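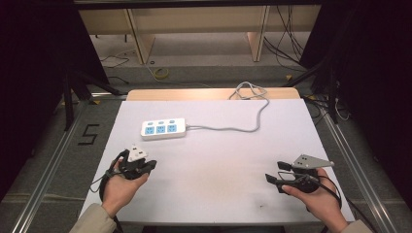 Do I really have to live in Brendness to apply, asked one reader by email, or is it enough to have an aunt there? An aunt is not enough, sorry. You need to have lived in the town or finished your last two years of school there. We do check, and we have met several aunts this way.

What is the Plivgate Bursary?

It's money for first-year students in a trade, diploma or degree program. Each bursary covers tuition up to a set limit, plus a book allowance that will buy you most of one textbook. You don't pay it back.

How many are there?

We award 20 a year. Last year we had 137 complete applications and a fair heap of incomplete ones, which we didn't read. Please don't join the heap.

When does it close?

The last Thursday in July, at 5 pm. The online form shuts itself off and has no feelings about your internet connection.

What marks do I need?

A pass in your final year. Marks count for less than the written statement, though a transcript full of unexplained blanks will get a question at the interview.

What goes in the written statement?

Tell us what you want to study, why, and what the money would change. Keep it to 2 pages. We'd rather hear about your job at the bakery than your lifelong passion for excellence - we've read that one, many times, in several fonts.
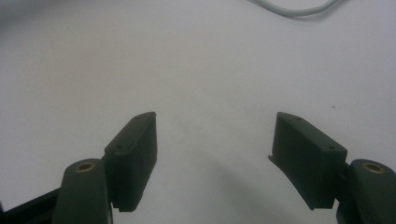
Spelling mistakes won't sink you. Leaving in the name of a different scholarship might, and it happens every year.

Can I hold another award at the same time?

Usually, yes. The Grasso Grant is fine. The Broltier Award has its own rule against doubling up, so if you're offered both you'll have to pick. Let us know within two weeks so the place can go to someone on the waiting list.

Who writes my reference?

A teacher, coach, boss or anyone else who has known you for at least a year and isn't related to you. Ask them early. Referees upload their letters themselves, and we can't chase them for you.

Is there an interview?

Shortlisted applicants get one, in person or by phone. It takes around half an hour. There's no dress code, and the question about where you see yourself in five years was retired some time ago after we tried answering it ourselves.

When is the money paid?

Half once your enrolment is confirmed and half at the start of second term. If you defer, the bursary waits for one year. If you drop out in the first term we keep the second half, but we won't come after the first.

I missed out. Can I try again?

Yes, once, provided you're still in first year or haven't started. Write a new statement. We remember the old one.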